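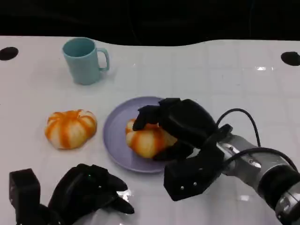

*Right hand on the striped pumpkin, lavender plate underneath, left hand parked low.*

I've been promising a post on written rules for tabletop robot work for ages, and this is the month I finally have some worth sharing! Our bench at Winholm has had a proper rule sheet since spring, two pages long, and I've grown ridiculously fond of it. The sheet started life as a copy of the one the Brukov people use (theirs is longer and has a lot about floor tape), and then we hacked away at it until it fit a setup with two arms, one table and a lot of soft or light objects.

The rule I'd push on everybody first is the one about the idle hand. If a task only needs one hand, the other one still has to have a place to be, and that place gets written into the task card. Ours says "open, near edge, own side." Before we had that line, operators each had their own habit, and going back through 759 recordings to sort out which habit was which took me most of a week. I would love to have that week back.

Second favorite: write the end state before you write the steps. "Put one pumpkin on the plate" sounds complete until you ask whether the hand has to let go, and how far off it should be when you stop recording. Our card now says released, fingers open, clear of the rim. The stop signal comes after that. I used to hit stop the moment I saw the fingers loosen – a terrible habit, and I had it for months.
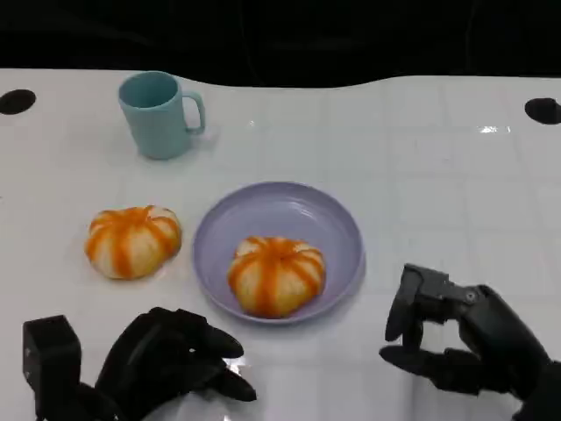 **Do you really need a speed limit for light, squishy objects?**

I'd keep one, and I'd set it for the people near the table whatever the objects are. We run everything at 60 percent of the arm's allowed speed while anyone is inside the line, and the number doesn't change from task to task. One number is easy to remember.

Then there's the rule about extra objects. A mug that stays out of the task still goes on the card, with "do not touch" next to it. Anything on the table that isn't on the card means the run doesn't start. We borrowed that wording straight from the Tamihana checklist and it has saved us so many arguments. (If you have two of the same object, say on the card whether either one will do. Ours didn't, for far too long.)

A few smaller ones from page two:

- Stop button within reach of the person watching, checked by pressing it. Looking at it doesn't count.
- Watch the cable through the full reach before the first run of the day.
- No hands over the table until the arms are in hold and someone has said "hold" out loud.
- After 6 failed runs in a row, quit and fix the card.

That last one gets grumbling, and I get it, you always feel like the next one will work! Keep it anyway.

I'm moving our sheet into Pultum in December so that changes have a history and I can stop finding old printouts in drawers. The floor tape section is still a mess. If your lab has a good one, send it over, I'd love to read it.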